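## 4. Covering the folding surface and sorting the reds

Section 3 left you with a bare top and a length of cover cloth. Section 4 deals with getting one onto the other, and then with using it for what it was bought for, folding and stacking. The Brirow leaflet says the whole job takes 16 minutes. Allow longer. I have fitted four of these covers and never come close.

You will need:

- the Talik cover cloth, light grey, washed once and dried flat
- the 18 clips from the small bag (the bag marked "spare" holds the same clips)
- a lint roller or a stiff clothes brush
- a tape measure
- a second pair of hands for steps 3 to 5, whatever the box says

### 4.1 Fitting the cover

1. Wipe the top down and let it dry completely. The leaflet recommends Chukwu surface spray for this. A damp cloth with a drop of washing-up liquid did the same job for me and cost a good deal less.

2. Find the right side of the cloth. The label is sewn on the underside at one corner. If yours has come without a label, look at the hem: the raw fold goes underneath.

3. Lay the cloth over the top with an equal drop at the front and back. Measure it. Judging by eye works until you get to the last corner.

4. Fix the middle of each long side first, one clip each, then the middle of each short side. Do not start at a corner. The leaflet's drawing starts at a corner and I can only suppose that whoever drew it had never done it.

5. Work outwards from the middle clips, pulling the cloth snug as you go. Snug means that a flat palm pushed across it doesn't raise a ridge. Any tighter and the weave goes wavy along the edge.

6. Fold the corners like a hospital sheet and clip them last.

> **Caution:** the clips are stiff and close quickly. Keep your fingertips on the outer wings. Small children should be somewhere else for this part.

> **Note:** "self-tensioning" on the packaging refers to a strip of elastic in one hem. It helps a little. It won't take the place of step 5.

### 4.2 Before you put anything on it

The cloth is sold as colourfast and "transfer resistant". Perhaps it is. I would still test it, and I would test the towels too, as red cotton has ruined more of my washing than everything else put together.

1. Take one red item from the pile and dampen a corner of it.
2. Press the damp corner on to a scrap of white cotton for a slow count of 31.
3. Lift it and look at the scrap in daylight. Kitchen bulbs hide pink very well.
4. If there is any colour on the scrap, wash the reds again by themselves and repeat the test.

> **Caution:** never stack reds on the cover while they are damp, even if they passed. Transfer resistant is a claim about a dry cloth. I have found nothing in the leaflet about a wet one.

### 4.3 Folding and stacking

Clear the middle of the surface and keep it clear. Finished stacks go at the far edge, over to one side, and the middle is where you fold. The old instructions had stacks along the front, where your sleeves knock them over.

1. Lay one cloth flat in the middle and smooth it from the centre out.
2. Fold it in half lengthways, edges together.
3. Fold in half again the other way, then once more if it is a large one.
4. Carry it to the stack with both hands and set it down with the folds all facing the same side.
5. Keep a stack to a height you can lift in one go.
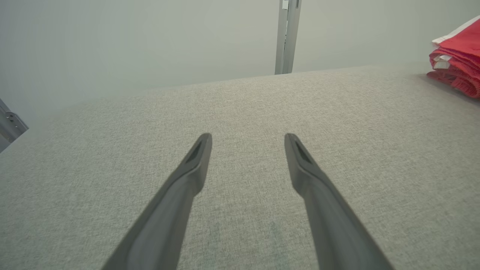 *Reading time for section 4: 5 minutes*

A bright red stack at the back corner of the grey cover, with the middle left free for folding, is the arrangement to aim for. The creases at the side of the stack don't matter much. You could iron every one of them out and they would be back by the time the towels reached the cupboard.

The Kasasow booklet wants white pieces stored on top of coloured ones "for freshness". I can't see what freshness has to do with it. If you do put white with red, make sure that both are bone dry and that the reds have passed the test in 4.2. Otherwise give the whites a stack of their own.

### 4.4 Looking after the cover

- Brush or roll it after each session. The speckled grey hides fluff nicely, and the fluff then travels on to the next dark thing you fold.
- Wash at the temperature on the label, by itself, the first three times.
- Slight changes of shade across the cloth are usually down to the weave or the light. Look again from the other side before you reach for the stain remover.
- The maker promises 64 washes. Ifeanyi Lawal, who checked this section against his own cover, has had his since September and reports that the elastic went first and the cloth is fine.
- If the cloth slackens, redo the long sides only. The short sides rarely shift.

> **Note:** don't iron on the cover. The packaging shows an iron with no line through it, and the leaflet inside says not to. I go by the leaflet in this one case.

Replacement clips are listed in section 7, with the part numbers for both widths of cover.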